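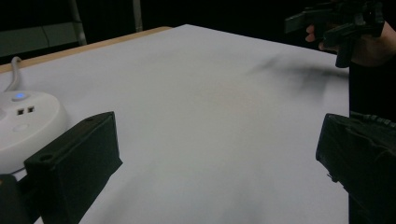
Efraín Carhuamaca asks if I still set the zero of both hand grippers by eye. No, Efraín, not since September. Now I close the fingers fully, read the encoder, and write the value on the Larnstead sheet. The left one gave 1,086 this morning. It should be 800.

So I opened it. The screw on the finger carriage had backed out and the belt was slipping by a few teeth. I cleaned the thread, put a drop of Amlow on it and waited 30 minutes before closing.
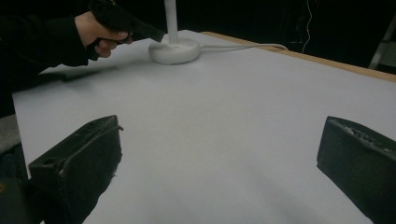
Photo: Peadar Ó Ceallaigh

Second reading after the repair: 800. I am very content with this number.

The finger pads are another matter - the edges are worn and I would like to change them in pairs. Furken has the old type only. Does someone have a drawing for the new ones?

Miranda will repeat the zero check on Friday, before the first run. Please don't tighten that screw again in the meantime.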